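Moving to a smaller apartment, my notes

In February my wife and I moved from a house to an apartment with two rooms. I want to write down what I learned, maybe it helps a person who is in the same situation.

The first thing is books. I owned 344 of them and I was sure that I needed all. Then I put on the floor only the ones I had opened in the last year, and there were 37. The rest went to my cousin Waqas Tanoli, who has a dry basement and a lot of patience. Four of them I have already asked back.

The second thing is the kitchen. We kept one good knife, two pots and the rice cooker from Endier, which is older than our marriage. I sold the big mixer to a neighbor for 30 dollars and I still think it was too cheap.
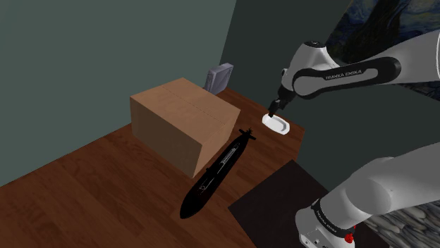
Last edited: June 2026

Plain closed cartons are the best thing to pack in, if you write on them before you carry them down. I wrote on mine after - this was a mistake, and we looked for the bed screws until midnight.

With hobby things I was weak. A model ship is light, but it takes a whole shelf, and it does not like other objects on top of it. I kept two and put them over the door, where my wife agreed to them.

The new place is quiet in the morning. We hear the tram, and the man downstairs who practices the clarinet, always the same song. I still have to find a lamp for the hallway.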